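Kellilis Kerb Kit: Modular Parklet and Street Seating

Product code 263. Supplied by Skendine Street Furniture.

A standard kerbside parking space will store one car, usually empty, for most of the working day. The Kellilis Kerb Kit fits in the same space and stores people, who are harder to stack but spend more at the bakery.

The kit is a bolt-together platform with seating, planters and a traffic-side barrier. It sits level with the footpath, so prams and wheelchairs roll straight on, and it comes apart again when the trial ends, the road is resurfaced or the council changes its mind. We have supplied kits for all three occasions.

What you get

Deck panels in ribbed hardwood, pre-drilled
Adjustable feet, to suit kerbs up to 155 mm
2 bench modules with backs
4 planter boxes (soil and optimism not included)
Traffic-side barrier with reflective strips
Bridging plate for the gutter, with drainage gap
Hex keys, spare bolts and a laminated assembly sheet

Colours: charcoal, eucalypt, or the shade of orange that engineers like and neighbours write in about.

Where it works

Short shopping strips do best, particularly those with a speed limit somebody has already argued down. The kit also suits school streets, library frontages and the odd residential block that wants somewhere to sit which isn't a low brick wall. It has turned up at street parties, market days and one long weekend devoted entirely to soup.

It is not meant for clearways, bus stops or in front of hydrants. You would think this went without saying. We have added it to the order form.
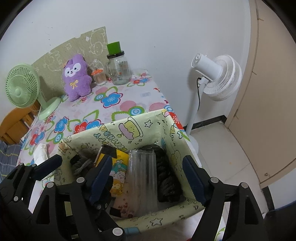
We put ours outside the fish shop in July and the traders told us it would finish them off, wrote Hason in a review of the kit. By the second month they were asking whether the one across the road could be a bit longer. My only grumble is the planters, which need watering more than the brochure lets on.

Fair enough about the planters. A self-watering liner is now available as an extra, and the brochure has been made gloomier.

Permits and parking

Most councils will want a site plan, proof of public liability cover and a traffic management plan. Some will also want a parking survey. If yours does, ask for it to be taken at several times of day, as the lunch hour tells you very little about four in the afternoon. Our drawings can be attached to the application as they are, and the load figures are on the second sheet, where the assessor will ask you to find them.

We can't get the permit for you. We can tell you which page of the form people usually forget to sign.

Assembly

Two people with the hex keys supplied and a decent spirit level. Start at the lowest point of the gutter and work uphill. Don't tighten the feet until every panel is down, or you'll be doing it again. Sweep the gutter first; what lives under there will otherwise live under your deck.

Goes well with

Kpodo bike corral, which takes one end of a parking bay
Kpodo bollard set, surface mounted
Skendine shade sail, for sites without a tree or the patience to grow one

Hire and delivery

Kits can be bought outright or hired by the month, with the hire fee taken off the price if you decide to keep it. Delivery is to the kerb, naturally. Please arrange for the parking space to be free on the morning, and have a word with the owner of the ute that is always there.

Prices and stock last checked 09/05/2023. Ring or email for a quote, and have your kerb height handy.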